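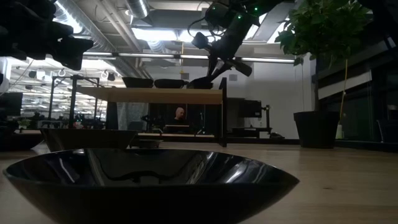

I'm not ready to sign off on the Tramik fingers. The 58 tries in the summary were nearly all on one shape of bowl, set out on the table with plenty of room. Putting three of them up on the raised shelf and coming down from above is a fairer test, but glossy black on glossy black is also the worst case for the depth camera, and I'd like to know which of the two we are measuring.

Awuor Mushi wrote:
> Sarla, the Jorner set dropped 9 and the Tramik
> set dropped 6. Same arm, same controller
> settings. I think that's enough to order.

Three drops apart, on one arm, with new pads on one set and worn pads on the other? I wouldn't order on that. Please swap the pads and run both again with the table full.
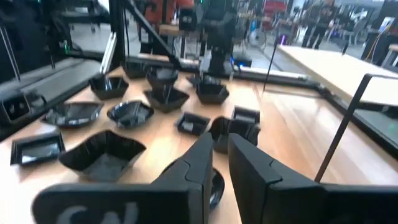 Wrist view, mixed trays and bowls, fingers over a round dish.

The flat little trays are what I'd watch. A finger that thick has to get under or around a very low rim, and the Thorlacius data sheet says nothing useful about it. Also, does the 1,686 in the quote include the mounting plate? Last time it didn't.

Raw logs please, the summary leaves out retries.

Sarla Dubey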